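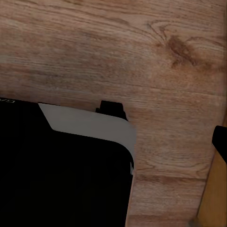
The last release, according to one comment on the tracker, rounds blood pressure "like a man describing a fish he caught." Fair. Version 2 keeps the numbers as people wrote them down.

Cisto: home blood pressure diaries

Diaries from 40 adults at the Drestgate and Gallegos clinics, two readings a day for 14 days. Names and birth dates are removed. So are the doodles.
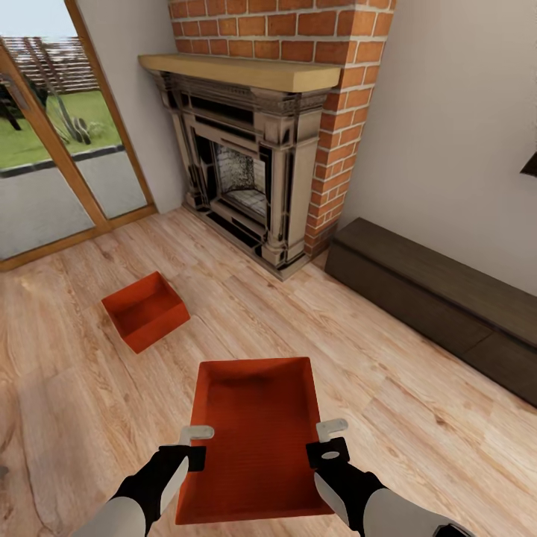 Fig. 1. Open box held between two grippers over a plank floor.

Known problems

Evening readings are patchy, and 11 diaries skip day one altogether. Cuff size is missing for everybody at Gallegos, where the form had no line for it. Several people recorded a pulse of 120 over 80, and we left those in the notes column, where
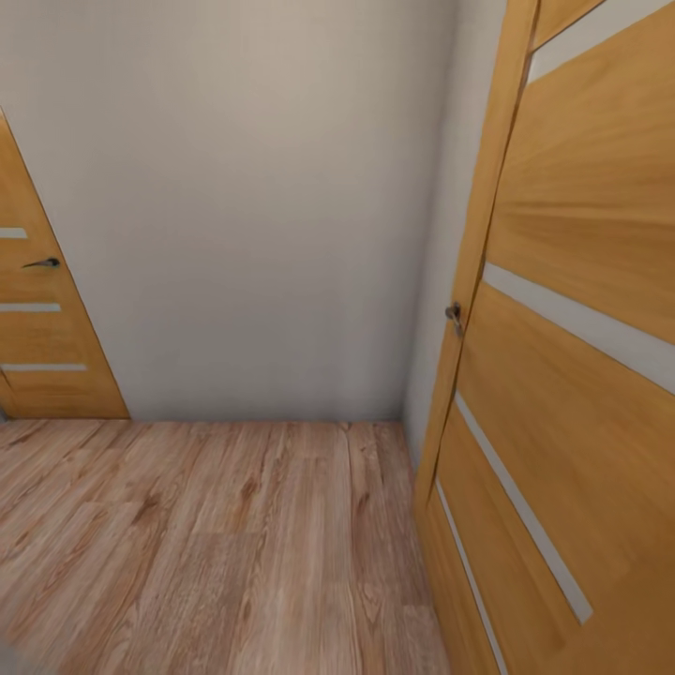
they can do no harm to the averages.

Please don't use Cisto to diagnose anyone, including yourself.

Files: readings.csv, notes.csv
License: see LICENSE
Upkeep: Clasport, most months except May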